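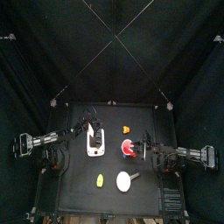
Anmont Toy Kitchen Set
README, version 3
Last edited Monday, August 10, 2026

Summary

Anmont is a collection of short tabletop sessions with play kitchen pieces. The activity is ordinary pretend cooking: toast goes in the toaster, a utensil goes in a cup, and play food is moved from one spot to another. There are 488 sessions in this version. All of them were done on a black tabletop, and every piece is of a size meant for children.

The collection was put together at Stutstead by Maeve Hayes and Stamatia Economou. Bergþóra Bisgaard wrote the labels and Cillian Ó Súilleabháin keeps the files in order.

What is in the folders

sessions/ – one folder per session, numbered from 001
labels/ – one text file per session, same number
pieces/ – the piece list, with the names used in the labels
old/ – labels from version 2, kept for comparison

Sessions 001 to 200 were done in June. The file numbers follow the order of recording, so neighboring sessions often start with the same layout.

The pieces

The toaster is the main piece and the one most label files mention. It has one long slot in the top and a panel at one end with dots, knobs and a small square button. The label files call that end "the panel end" and the other "the plain end." Please keep to those words if you send corrections. "Front" and "back" were used in version 2 and two people understood them differently.
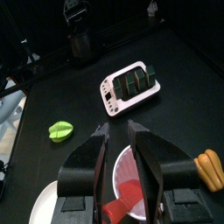

Slices are counted from the panel end, so slice 1 is the one closest to the button. A session that starts with a full toaster has "toaster: 4" in its first line. The slices are dark green, and the labels call them toast all the same. Version 2 had "green square" in some files and "bread" in others. Both have been changed to "toast slice."

Play food is listed by name only. The ribbed lime-green piece caused the most disagreement. Bernadette Ní Mhurchú had it as a star fruit, Stamatia had it as part of a pepper, and it went into the list as "star fruit." The yellow-orange pepper is "bell pepper" in every file.

The cup is white plastic with ribs on the inside. The red utensil is labeled "spatula." When its head is inside the cup, the label reads "spatula in cup," whichever way the handle points.

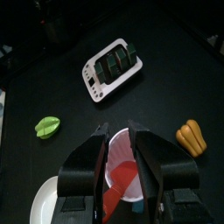
Toaster with four slices, star fruit, bell pepper, and the cup with the red spatula.

Labels

Each label file has a start line, one line per move, and an end line. A move line gives the piece, where it was, and where it went. Pieces that stay put are left out of the move lines but do appear in the start line.

Known problems

Shadows next to the toaster were marked as a separate piece in 50 label files. These are fixed in version 3, but the copies in old/ still have the mistake.

A few start lines say "cup" without saying what is in it. Treat those as unknown.

Corrections go to Cillian, with the session number in the subject line.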